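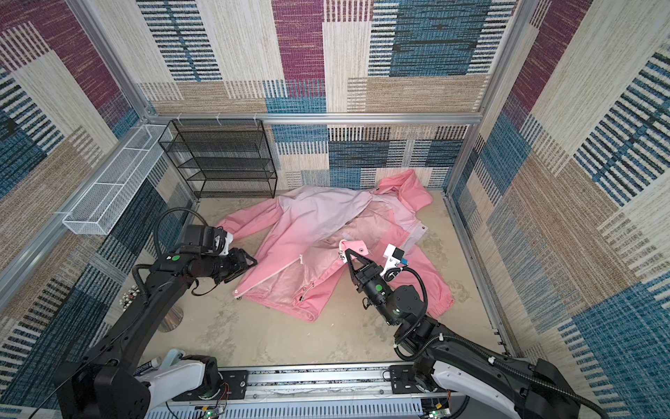
Grarance, a repair and resale company for used clothing, today announced its equipment plan for the next budget period. The plan covers the purchase of two-arm robot cells for the handling of returned garments, and it sets the order in which the money will be spent. The first purchases are based on the trial cell at the company's workshop in Harju. The cell has two arms on one shared metal rail, and the test garments are ordinary ones, such as a pink hooded jacket with a zipper and elastic cuffs, laid on the floor of the cell with one arm holding the cuff of a sleeve. The company chose such garments for planning because they are difficult. A jacket of this type has a hood, a lining and two sleeves, and it does not lie the same way two times.

Under the plan, Grarance will buy 2 complete cells in the first step. A decision on further cells will be made in November, after the workshop has compared the real costs with the budget. If the decision is positive, the company can extend the order to 13 cells in total under the same conditions. The supplier of the frames and rails is Vilon. The control software, with the name Skimero, is licensed separately and is paid per cell.

"Many companies ask first for the price of the arm," said Salma Amrani, head of equipment planning at Grarance. "We also began like this, and our first budget was wrong. The arm is one line. The cables, the grippers, the cameras, the spare fingers and the hours of our own people are many lines, and together they are larger than we expected. In the new plan each of them has its own number and its own responsible person."

The Harju workshop receives more than 2,000 garments in a normal month. Before a garment can be inspected, it must be opened, spread and turned so that both sides and the sleeves are visible. At present this work is done by hand at long tables. The new cells are planned for this preparation step only. Inspection, stain treatment and sewing will remain with the present staff, and no positions are removed in the plan.

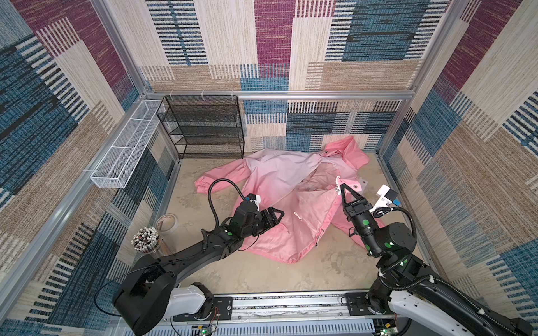
EQUIPMENT AND BUDGET

The budget is divided into a fixed part and a yearly part. The fixed part contains the arms, the rail, the aluminum frame and the installation. The yearly part contains the software license, replacement grippers, cable sets and service visits. Grarance has decided to keep spare grippers in its own store, as a cell that waits for a small part costs the same as a cell that works.

Each cell will be ordered with both arms. The planning group studied a cheaper version with a single arm and did not select it. For a jacket, one gripper often has to take a gathered edge of the fabric and lift it while the second gripper stays close above the rest of the garment. With one arm, the same work needs clamps or the help of a person, and the saving in the purchase price becomes small.

Floor space was also part of the calculation. The cells will stand along the north side of the workshop, where three of the present tables will be taken out. The electrical supply on this side must be renewed, and the cost is included in the fixed part. Small storage, such as wire mesh shelves and baskets, is bought locally and is not part of the supplier contract.

For acceptance, every new cell must complete a series of 1,000 garments of mixed type, including children's clothing, knitwear and jackets with hoods. The final payment to the supplier is made only after this series. Garments which the cell cannot spread are put to the side and recorded by type, and the records are used for the decision on the second step.

"We do not promise a date when everything is automatic," said Amrani. "We promise that we know what we buy, and what it will cost us in the second year and in the third year."

Training for the workshop staff will begin before the delivery of the first cell. Two operators from each shift will learn to start and stop the cell, to change gripper fingers and to report faults. The training hours are paid from the equipment budget.

About Grarance
Grarance collects, repairs and sells used clothing for adults and children. The company works with clothing shops and with private customers, and its main workshop is in Harju.

Press contact
Salma Amrani, Equipment Planning, Grarance, Harju
Released April 19, 2020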